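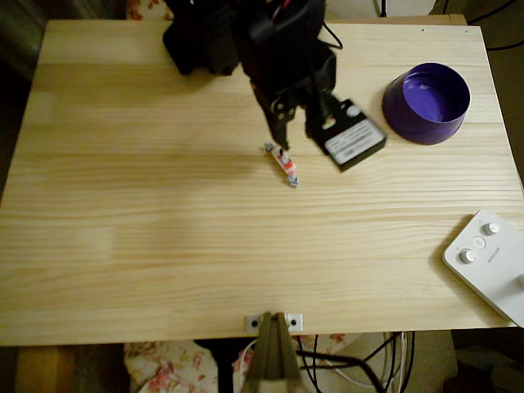 Grunora is a mobile payment and small-loan service based in Neren, where it began as a way of paying for ferry tickets without exact change. It now handles wages, school fees and market purchases, and is used mostly by people whose nearest bank branch is a boat ride away and shut for lunch when they get there.

History

The service opened in August with 8 agents, most of them shopkeepers who already lent money to their customers and merely had to start writing it down. Its first month brought in 989 accounts. The ferry company, which had asked for the system, was among the last to accept it.

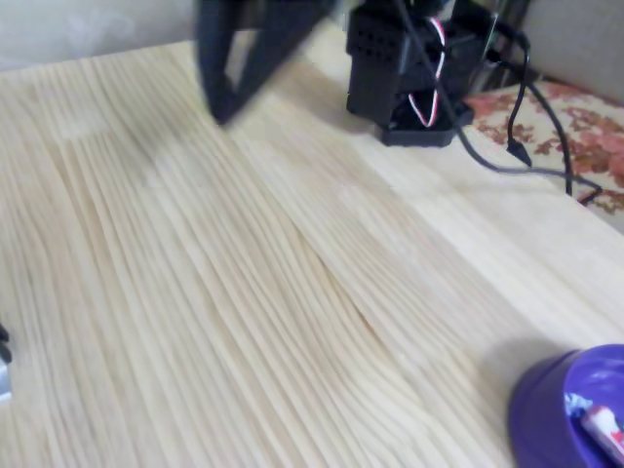 Robot gripper above a pine tabletop.

Expansion to Maglaya followed, along with a merger with Grillberg, a savings club that had kept its records in school exercise books. Copying these out produced 1405 further accounts, several belonging to the same goat trader under different spellings.

Services

Customers pay in cash at an agent's counter and receive a balance on their phone. Transfers are free below a daily limit - the limit is printed on the back of the receipt, in grey. Loans run for one season and are repaid after harvest, or after a conversation. 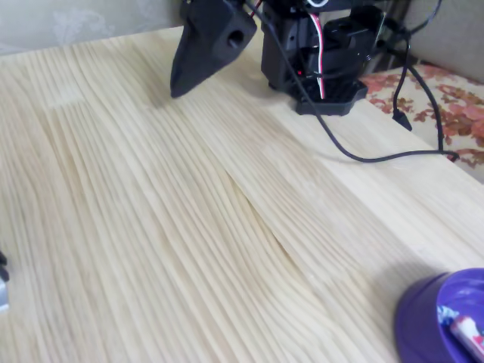
Grunora makes most of its income from merchant fees, which shopkeepers describe as small and mention often. The combined network reached 2454 accounts after the merger, and the fee schedule has since grown at a similar pace. Critics say its lines of charges run as close together as the grain in a pine tabletop, and bend just as gently when followed to the end. The company replies that a simpler version is being prepared.

See also

Mobile money
Savings clubs
Ferry transport in Neren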